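Subject: Re: [heartfolk] Anyone else struggling with home blood pressure readings?
From: Ieva Rebane
To: the heartfolk list
Date: October 11, 2024

Hi everybody,

Gediminas wrote:

> I was told in April to keep a blood pressure log at home, two readings
> in the morning and two at night. I bought a cuff and I have been good
> about it, but the numbers are all over the place. Yesterday the first
> one was 183 on top and I nearly drove myself to the ER. I sat down,
> waited, took it again and it was a lot lower. Then at the doctor's
> office it was different again. Is my machine junk? Am I doing it wrong?
> My wife says I should take it less often because it makes me cranky.
> How do the rest of you do this without losing your minds?
>
> Gediminas Vaher

Oh Gediminas, I could have written this myself a couple of years ago, right down to the cranky part (my husband hid my cuff in the linen closet once and I found it in ten minutes flat).

First, the serious bit. If you ever see a number like 183 again and you ALSO have chest pain, trouble breathing, weakness on one side, trouble talking, your vision going funny, a terrible headache, anything like that, please don't sit there and retake it. Call 911, and don't drive yourself! If you feel fine, what my nurse told me was to sit quietly, wait at least a minute, and take it again, and if it stays up there, call the office that same day. Ask your own doctor what numbers they want a call about and write them on a sticky note. Mine is on the inside of the cupboard door where I keep the coffee. Having it in writing calmed me down more than anything else did.

Now, the cuff. Before you decide it's junk, check the size. I had one that was too small for my upper arm and it read high every single time, and I spent a whole winter thinking I was getting worse. There's usually a range printed on the cuff, so get a soft tape measure and go around the middle of your upper arm, bare skin. Then take the whole machine with you to your next appointment and ask them to check it against theirs. They did this for me at no charge and seemed pleased I'd asked. If yours is a wrist one, I'd think about switching. My mother has a Gruvitz wrist thing and she waves it around like a conductor, and of course it gives her something new every time.

Second, how you sit. I know, I know, everyone says this. But I really was doing it all wrong. I used to come in from the garage with the groceries, plop down, cross my legs and hit the button while telling the dog to get off the couch. Now I go to the bathroom first, sit in a kitchen chair with my back against it and my feet flat, rest my arm on the table so the cuff is level with my heart, and do nothing for 5 minutes. No phone. No radio. No coffee or exercise in the half hour before, either. The not talking is the hardest part in our house — I put up a finger and everyone knows by now.

And over a sweater sleeve doesn't count. Uldis, I'm looking at you.

Third, what to do with the numbers. Take both readings, a minute apart, and write down both, even when the first one is ugly. Especially then! I used to leave out the ones I didn't like, and when Dr. Shehata caught on he was very nice about it, but he did point out that he'd been adjusting my pills based on a made-up person. They look at the average over a week or so and don't much care about one bad evening. Mine is all in a plain spiral notebook, date and time down the left side, and a spot at the end for things like "slept badly" or "Tasano's for dinner" (salty!! but worth it).

I'm putting in the pictures too, then I'll get back to it. 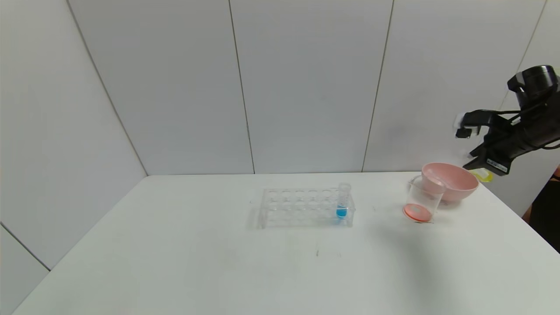
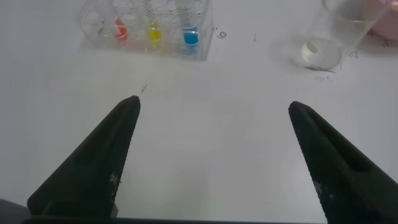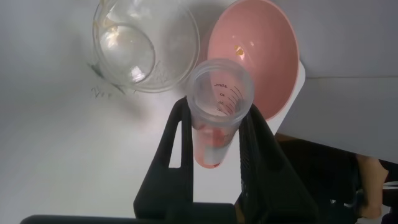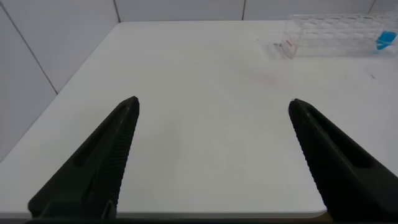 About the office reading being different from the home one, that's so common it has a name, white coat hypertension, when it's higher at the doctor's. Some people have it the other way around, fine at the office and high at home, and that one can slip by for years if you don't keep a log. So your wife is right that you shouldn't be taking it every hour, but please don't quit. Stick to the times you were given and put the machine away in between. If I feel a little off I'm very tempted to go "just check", and then I'm worried, so it's up, so I check again, and there goes the afternoon. I got a drawer for it. Drawer shut, done until evening.

Georges asked a while back about which arm. At my first visit they did both, and my left came out a bit higher, so that's the one I use. If no one has ever done both on you, ask. It takes them two minutes. After that, same arm every time.

One more thing I want to bring up, because it got me last fall and I felt so silly. Cold medicine! I had a stuffy head and took one of those decongestant tablets for a few days and my numbers went up and I couldn't figure out why. The pharmacist at Adeyemi asked me straight off what I'd been taking. Some of the ordinary pain relievers can do it too, the ibuprofen kind. I'm not telling anyone to stop anything they've been prescribed, just ask the person behind the counter before you toss something in the cart. They have time for you, more than you'd think, if you go mid-morning.

As for salt, I've given up trying to be perfect. I read the labels on soup and bread now, and those were the two that shocked me. I had a can of tomato soup in my pantry with 643 milligrams in one serving, and who on earth eats one serving of that can? I make my own now on weekends and freeze it. If anyone wants the recipe I'll type it up, it's mostly onions and patience.

Rachid, did you ever get your dizzy spells looked at? You said you were getting up too fast in the mornings and then you went quiet on us. If they changed your dose I'd like to hear how it went, I may be in for the same thing after my next visit.

Gediminas, write back when you've measured your arm. And tell your wife the linen closet is the first place anyone looks.

Hugs to all,
Ieva

P.S. Somebody wanted to know if the Drurus monitor saves readings for two people. Mine does, there's a little button with a 1 and a 2 on it. Just make sure you're on your own number before you start. I have several of my husband's in my column from the summer and he has lovely blood pressure, the rat.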